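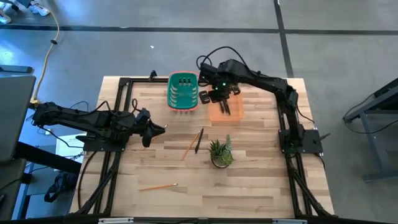 The bench, arms and all.

Hi, I run the steel connections side of things at Okabe, and I'm looking for one more structural engineer to join me! We're a small office (7 of us right now) and most of what lands on my desk is bolted end plates, column bases and the odd truss somebody else detailed badly.

You'd be checking joints by hand and in our spreadsheets, marking up shop drawings, and talking to fabricators on the phone a lot. I want someone who'll pick up a bolt group calc and ask me why I assumed what I assumed. Two years of steel work would be great, but if you've done less and you like this stuff, write to me anyway.

First job is the Gremitz warehouse: 42 portal frames, and the base plates need redoing after the ground report came in this August. There's some site travel, never more than 200 miles, and we pay for gas and lunch.

Send a resume and one calculation you're proud of (scanned pencil is fine) through the contact form by Sep 19, 2019. I read them all myself, so give me a few days to answer.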